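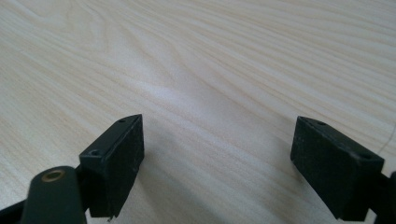 Photo: Orkeck workshop newsletter

TABLES - THE NEW TOPS

Right then. Tops are on, the pale wood-grain ones, and most people seem to like them. A few of you wanted the darker finish. Sorry, outvoted, and Suto had stopped doing it in our length anyway.

Quick notes before everyone piles back in for August.

They show everything. Tea, biro, glue, the lot. Wipe as you go please, warm water and a drop of washing-up liquid, then a dry cloth. No scouring pads. No bleach spray either - the one under the sink is for the sink. If you get glue on the surface leave it to go hard and lift it with a plastic scraper (drawer 2, with the tape measures). Not a knife. We had knife marks all over the old lot and would like a month or two without.

Glare. Yes, we know. The overhead lights bounce off the middle of the table and it gets a bit much if you are doing close work. Try sitting nearer the end, or switch off the row over the window side, which is the left hand switch. Bondarchuk are quoting for diffusers but no date yet, so don't hold your breath.

Cutting mats live on the shelf by the door now. Please use one, even for paper. There are 4 big ones and a pile of small ones, and if the big ones are all out then wait or share. Hot things go on the cork squares, and that includes glue guns.

Cost, as a few have asked. The whole job came to £3000 with fitting, and £60 on top for the edging strip, wich we forgot to order the first time round. Paid out of the Utero hall grant so subs are not going up.

Old tops are stacked in the side passage. Free to anyone who wants shelving or a shed bench, but bring your own van and somebody to hold the other end, they weigh a ton. Whatever is left at the end of August goes to the tip.

Still to do: felt pads for the chair legs, and one table rocks a bit. Folded card under it for now, leave it where it is please.

Evening sessions back to normal, doors at 7pm. Bring you own mug.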